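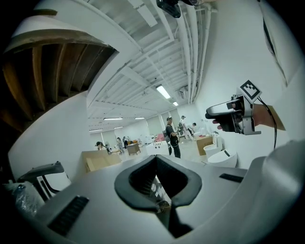
Drying chiles and herbs at home: what's working for you?

Boards > Garden & Pantry > Preserving > Drying

New Posts | Search | Members | Rules

ulano_peppers wrote:
OK, I have to gush a little. I strung up my whole July crop of cayennes in the back hallway, pulled them down last night, and they're gorgeous! Deep red, they rattle when you shake them, and the smell when I opened the first one sent me straight to the kitchen to make chili oil. I've been doing this for nine years and this is the best batch yet. The variety is Kirnaditz, which I got in a seed swap and can't find in any catalog. Thin walls, almost no flesh, so they dry beautifully on a plain cotton thread. Through the stem, never through the pepper itself.

So what are the rest of you drying, and how?

mintcellar wrote:
Gorgeous! I do mostly herbs. Oregano and thyme in small bunches, upside down in paper bags with a few holes punched in the sides. Mint I strip first and lay on a window screen, otherwise the stems stay damp and the leaves go black on me.

Xuelian Qian wrote:
My mother dried everything on the balcony, long beans, radish, orange peel, and I do the same whenever the weather lets me. Radish is my favorite. Cut it in strips, salt it overnight, squeeze it hard, then give it two full days of sun and wind. It comes out chewy and sweet and it's wonderful in an omelet!

backstep_tom wrote:
I'm going to be the grump. Air drying thick peppers is asking for mold. I lost a whole string of jalapeños that looked fine from the outside and were gray fuzz inside. Dehydrator, every time. Halve them, seeds out, lowest setting you can stand to wait for.

ulano_peppers wrote:
Jalapeños, sure, I'd never hang those either! Far too meaty. But a thin cayenne in a drafty hallway is a different animal. And I like looking at them.

backstep_tom wrote:
Looking at them is fine. Eating them is where I worry. Do you at least crack a few open before you grind?

ulano_peppers wrote:
Every single one. Stem off, split, quick look, into the jar. 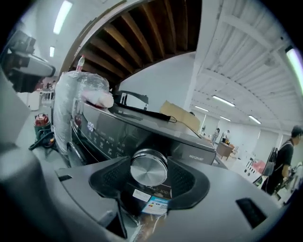 Tang Street Garden Club, Preserving Group

mintcellar wrote:
Tom, does yours make the whole house smell? I ran onions in mine once and my pillow smelled like soup for a week.

backstep_tom wrote:
Garage. Always the garage.

Xuelian Qian wrote:
I disagree a little about the dehydrator. It's great for apples and tomatoes, but it makes orange peel brittle and the perfume goes flat. Slow is better for peel. Scrape off most of the white, thread the pieces, and leave them until they snap.

jelovus419 wrote:
Joining in because I tried the radish! Mine got the two days but it was cloudy and it's still kind of bendy. Did I ruin it?

Xuelian Qian wrote:
Bendy is good! Wet is bad. If you press a strip and no water comes up, put it in a jar in the fridge with a little chili and soy and eat it within the week.

jelovus419 wrote:
No water at all. Off to buy eggs.

Last reply 2018-11-21 | 21 replies | 2 shares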